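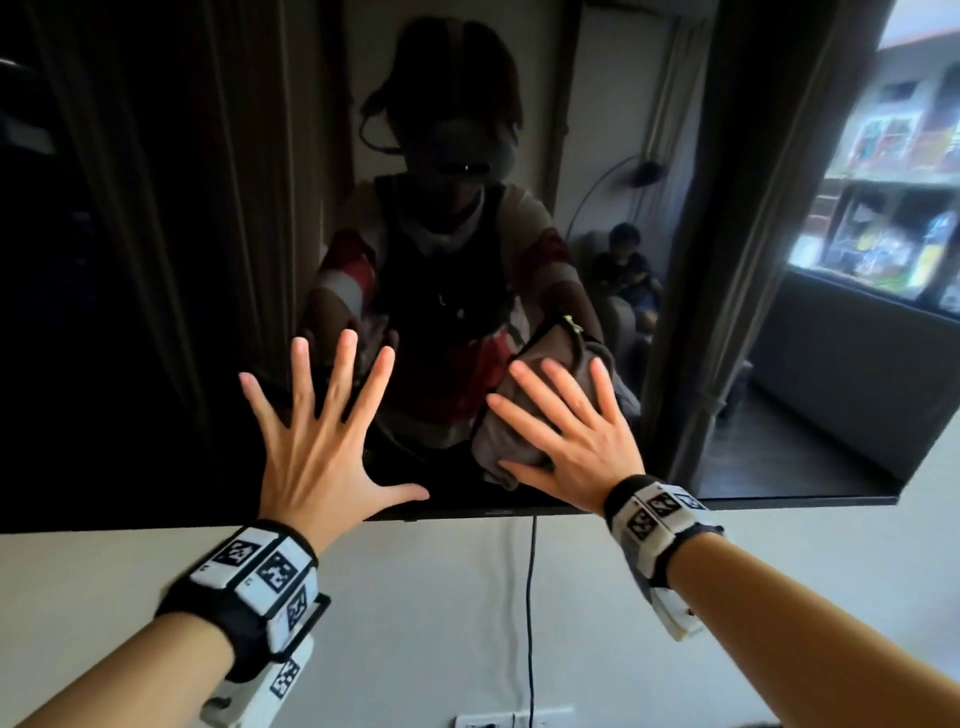

Hands up to the TV, trackers on both wrists.

I've cleaned rooms for a living for most of my adult life, and since June a good part of my week at Milthorpe has gone into cleaning them with a headset on and blocks strapped to my wrists, so that a machine can learn to do it later. People write in about that more than they write in about stains now! So this month you get both: how I clean a big wall TV, and what the job is like when your hands are the lesson.

TV first. Switch it off and let it cool down. A dark screen shows you every thumbprint, and if there's a window behind you so much the better, you can see the smears from the side. Take your rings off. Use a soft cloth that has been washed without fabric softener (I keep mine in a separate bag, softener leaves a film and you will chase it all morning). Fold the cloth over a couple of times so you have a pad, and go over the whole screen dry before you even think about damp. Most of what's on there is dust.

If there are greasy marks left, dampen one corner of the cloth with plain water. Wring it out hard. Never spray the screen, it runs down into the bottom edge where you can't get at it. No window cleaner, no paper towels, no vinegar, and yes I know your aunt uses vinegar. Light pressure, side to side, top to bottom, overlapping a little, then a dry part of the cloth straight after.

Wall-mounted sets have a bit of give in them. Keep your free hand close to the glass, open, ready to steady it, and don't lean. Don't pull on the cable when you dust under there either. I go down it once with two fingers and a dry cloth.

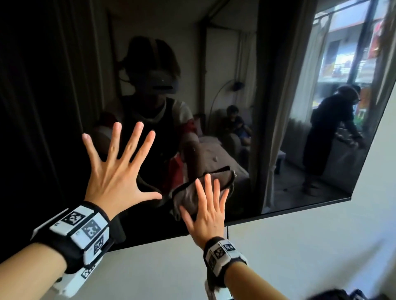 The free hand is the thing I had to relearn. I used to hang on to the top of the set without thinking, and Haruna Onishi, who looks over our takes, asked me why my left hand kept vanishing. Well, it was behind the television! If the markers on my wrist can't be seen, that stretch is no good to her and I do it over. So now my hands stay out front and my fingers stay open when they aren't holding anything, and I've noticed I do it at home too.

A few things I've picked up for anyone starting this kind of work:

Do your wrists up before the headset. Doing straps by feel is miserable.

Snug, one finger's room under the strap. If it slides when you wipe, it's too loose, and if your fingers tingle it's too tight. I wear long sleeves and push the cuff back above the strap.

Mind the blocks. They stick out further than you think, and on a glossy screen that matters. Keep your wrist lifted and let the flat of your fingers do the pushing. I practiced on a closet mirror first and I'd tell anybody to do the same.

Go at your normal speed. Everybody slows down and gets polite when they're being recorded. Shota Yagi trained our group and he used to make us chat about dinner while we wiped, which worked on me right away.

Take the break. We agreed on a break after every 8 takes and I was the worst for skipping it. The headset isn't heavy for the first take. It's heavy for the seventh.

Wipe the headset pads between people, with the wipes that come in the kit. Keep those wipes well away from the TV.

As for what it changes, I get asked if I'm training my own replacement. I asked that too, in front of everyone, and Bindu Salian gave me a straight answer: she doesn't know what the crew looks like in a few years. What I can tell you is what's different so far. We do fewer rooms a day on recording days and get paid the same. My shoulders are better for it, my neck is worse. I've done 714 takes and I couldn't tell you how many were screens, but it's a lot of screens. There's a board now where we write down how we do a job, and people who've been told for years that it's unskilled work are arguing over which way to fold a cloth. Masanobu folds in thirds. I fold in quarters and so should you, you get more clean sides.

We did lose something too. I used to have the radio on and now I can't while we're recording.

Next month, oven doors, the gap between the two panes. Somebody asked about it and I'm still working on it with a coat hanger and a sock.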